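Blog > City Breaks > Weekends

A November weekend in Clona

9th November — 4 minute read

I go to Clona most years once the summer boats have stopped. The hotels drop their prices, the line outside the Lapointe museum is gone, and the restaurants that stay open are the ones that locals use. It does rain. I had one dry day out of three this time, and I was glad to get that many.

The main reason to go this month is the Lapointe. The new winter show is on the upper floor and runs until the end of February. It covers harbor painting from the region, mostly small works, with one long room given over to fish market pictures. Some of them are dull. The market room is worth the ticket by itself, and you can sit in there for as long as you like on the benches by the radiators.

Go after three in the afternoon. The school groups have left by then, and the ticket is cheaper for the last two hours. The audio guide costs extra and mostly repeats the wall text. I'd skip it.
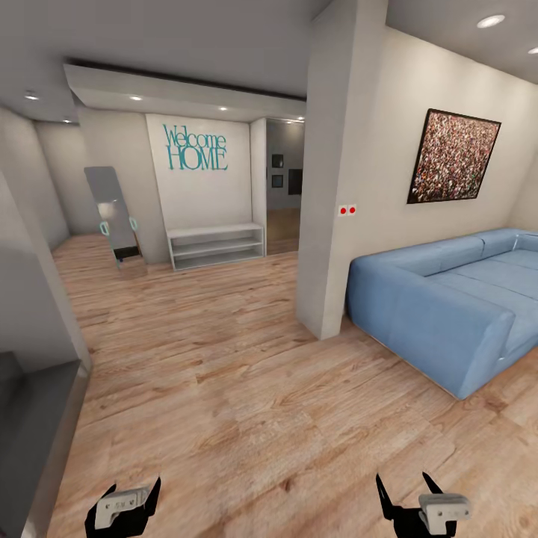

Getting around

Clona is small enough to walk, apart from the hill. The 62 bus goes from the station up to the old town and stops right outside the Lapointe. The 63 leaves from the same stop but turns off toward the hospital, and I have made that mistake twice. Buy your ticket at the machine before you get on. Drivers don't sell them anymore.

If the weather holds, walk down instead of taking the bus back. There are 299 steps from the church to the harbor, with a handrail most of the way. They get slick with leaves, so wear shoes with some grip. Halfway down there is a small terrace with a drinking fountain and a view over the boatyard. The lamps on the lower part were out when I was there, and I would not do it after dark.

Eating

Tranetti is still the place for lunch. They have moved two doors along the street since last year and the new room is bigger and louder, but the kitchen is the same. The set lunch is bean soup, a plate of something with potatoes, and coffee. I had the pork the first day and the hake the second. The hake was better. They stop serving at two and they mean it.
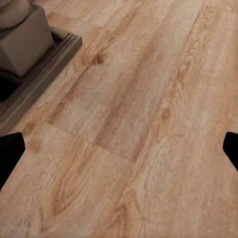 For dinner I went to Lilletti, on the street behind the covered market. I had walked past it for years thinking it was just a wine bar. There is a dining room at the back with nine or ten tables, and a short menu written up on the wall. The mussels come in a broth with fennel and a lot of pepper. Book ahead, even in the off season. I turned up without a reservation on the first night and ended up eating a cheese sandwich in my room.

The covered market itself is open mornings only until spring. The ground floor is food, and upstairs there are secondhand books, lamps, and a man's worth of old tools on every other stall. Bring cash. The one bank machine nearby was out of order all weekend.

Where to stay

I usually stay in a guesthouse near the station, but I have been looking at apartments for the next trip, mainly so I can cook. 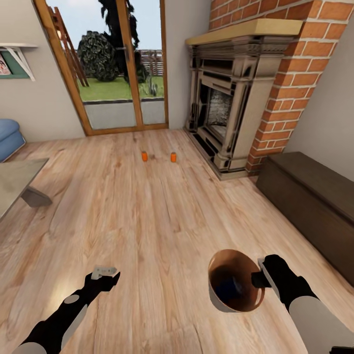
Apartments in Clona come in two kinds. The ones in the old town are pretty and dark, with narrow stairs and very little space to put a suitcase down. The ones along the river are newer and cost less at this time of year, and the rooms are bigger. I would take the river. A living room with a tall glass patio door and a plain wooden floor suits me better in November than exposed beams and one small window, when it is getting dark before five. Check the heating before you book. Some owners charge for it separately and put that in the small print.

My guesthouse was 59 a night with breakfast, which was bread, ham, and an egg if you asked. The radiator knocked until midnight on the first night and then stopped. They gave me a second blanket without any fuss.

Still to come

The harbor cinema reopens later this month with a week of old comedies, shown with subtitles. The lantern walk is the first weekend of next month and starts at the church. I missed it last year and will miss it again, as I'm working. There are also concerts in the customs house, mostly string quartets, and those are free if you get there early enough to find a chair. The program is pinned up in the tourist office, which closes for lunch.

I'll be back in February for the last week of the Lapointe show. If the 62 has changed its route by then, I'll update this page.

Contact | All posts | © Weekends Out of Season | Back to top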